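Product Review: The Casia Stoneware Bud Vase Set
Home Accessories Review, Castton Design Library
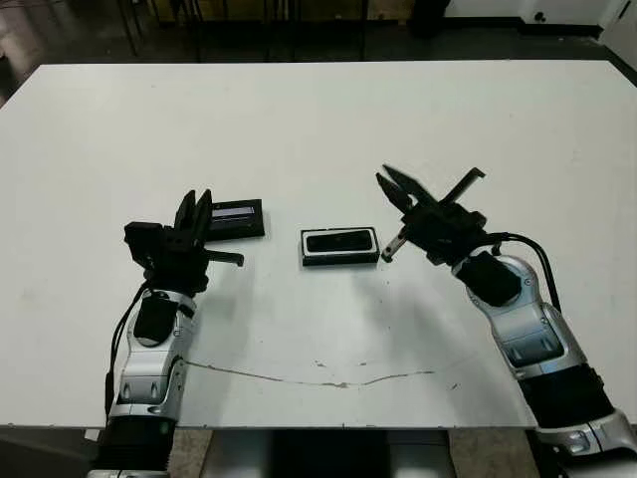

The Casia set comprises four bud vases in unglazed stoneware, sold together in a plain card box and offered in three finishes: chalk, oat and slate. The library obtained the oat set for assessment at the ordinary retail price of $108. A slate set was lent for comparison by the importer, Ekwueme, and has been returned. The importer had no sight of this review before publication.

Dimensions and weight

The tallest vase stands 234 millimeters high and the shortest 117, so that the smallest piece is exactly half the height of the largest. The two middle sizes are close to one another, and visitors to the library often took them for a pair. Each vase has a narrow neck and a broad, flat foot. The weight is carried low, and the tallest vase remained upright with a single long branch of eucalyptus leaning well to one side. The shortest vase is lighter than its shape suggests and is best kept away from the edge of a shelf.

Finish

The outer surface is dry to the touch and slightly rough, with fine speckling in the oat version. It marks easily. Fingerprints left after handling with hand cream were still visible the next day and were removed only with warm water and a soft brush. The slate finish hid such marks better but showed dust. The maker's leaflet recommends a dry cloth for routine care, and the reviewers found this adequate for vases that are left in place.

The interior is glazed and holds water. No seepage was found after a week on an untreated oak sideboard, although a faint ring appeared beneath one of the middle vases where water had been spilled during filling. Small felt pads are supplied in the box. They should be fitted before first use, and it is regrettable that the leaflet mentions them only on its reverse side.

In use

The necks admit one stem of moderate thickness or three or four thin ones. Dried grasses, seed heads and single garden roses all suited the set. Tulips did not, as the heads pulled the stems over within a day and the vases offer no support above the rim. Households that buy mixed bouquets will need a larger vessel.

Grouped closely on a mantel, the set has a quiet, settled appearance and can stand empty without looking unfinished. Temitope Adeyemi, who arranged the library's reading room display, preferred to separate the tallest vase from the others and place it beside a stack of books. Either arrangement works. The set looked less convincing in a straight line on a windowsill, where the similarity of the middle sizes became distracting.

Cleaning the interior is the main inconvenience. An ordinary bottle brush does not pass through the neck of the smallest vase, and a narrow one must be purchased separately. Rice and warm water, shaken gently, removed most of the residue left by fresh stems. The vases are not suitable for the dishwasher.

Packaging and service

Each vase is wrapped in tissue and held in a molded paper tray. One tray in our box had been crushed at the corner, without damage to the contents. A query to Ekwueme about replacement pieces was answered courteously within two working days. Single vases are not sold separately, and a breakage therefore means either living with three or buying the set again. The importer expects to offer individual replacements from December.

Comparison

The nearest alternative known to the library is the Besham trio, which is fully glazed and considerably easier to keep clean. Its colors are brighter and its shapes more uniform. Readers who change their flowers every week may be better served by it. Those seeking a muted group for dried stems will probably favor Casia.

Assessment

The Casia set is well made and pleasant to live with, and its proportions have been considered with care. The price is high for vases of limited capacity, and the absence of replacement pieces should be weighed before purchase. The library recommends the set for dried arrangements and occasional single stems, and suggests the slate finish for homes where the vases will be handled often.

Reviewed by Musa Babalola, 25/09/2026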